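Multeo Manipulation Group
Minutes of project meeting, July 21, 2025

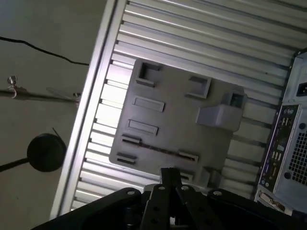

Present: Saimi Partanen (chair), Boyang Yuan, Adel Amrani, Nayara Moura (minutes)
Apologies: Zulkifli Sumampouw

1. Minutes of the previous meeting

Accepted with one correction. Under item 4, "search radius" should read "search step."

2. Contact-triggered insertion: results

Boyang reported on the comparison between the fixed-pose baseline and the contact-triggered method (working name Fonon). Both were run on the gray panel with the same start pose distribution. Each condition had 60 trials. Fonon completed over three quarters of them; the baseline completed fewer than half. The difference was largest when the start pose was rotated relative to the panel and almost absent when the fingers came in square to it.

Adel asked whether the success criterion was the same in both conditions. Boyang confirmed that it was: depth reached and held for 3 seconds, taken from the arm's joint readings. Wrist images were not used for scoring.

Saimi noted that the baseline had been tuned in April, before the wrist camera was recalibrated. The comparison may therefore favor the newer method. Agreed that the baseline will be run again with the current calibration before any number goes into the draft.

3. Failure review

Nayara went through the failed Fonon trials. Two groups account for most of them.

(a) Early contact. A finger touches a raised edge next to the target and the controller takes this as arrival. The search then starts from the wrong place and times out.

(b) Wrong target. The pose estimator locks on to a similar opening elsewhere on the panel. The error is consistent within a session, which points to the initial estimate and away from the controller.

Boyang suggested raising the contact threshold for (a). Adel was against this — a higher threshold hides the light touches that the search depends on. He would prefer a short second probe, offset sideways, before the search begins. Left open until the probe has been tested.

For (b), the estimator will be given the full panel layout as a prior. Nayara has the layout file from Cordeiro but has not checked it against the part as mounted.

4. Lighting

Reflections from the ribbed metal surface still upset edge detection at some wrist angles. Adel has tried a shorter exposure. It reduces the bright patches but loses detail in the dark slots. Zulkifli had sent a note by email proposing that two exposures be merged at each stop. Cost in cycle time is unknown. To be measured on a small set first.

5. Data and logging

Force data are being written at a lower rate than the joint data, and the two streams drift apart over a long session. Boyang has a patch that stamps both from one clock. Sessions recorded before the patch will be kept but marked, and will not be used for timing figures.

Storage on the Gerkisach server is sufficient for now. No action.

6. Actions

Boyang: rerun baseline with current calibration; merge clock patch.
Adel: implement sideways probe, 16 trials as a first check.
Nayara: compare layout file with mounted panel; finish failure table.
Zulkifli: exposure merging, timing estimate.
Saimi: revise the methods section and circulate it to the group.

7. Any other business

Adel asked that changes to the gripper finger geometry be entered in the shared log on the day they are made. Agreed.

Next meeting to be set once the baseline rerun is complete.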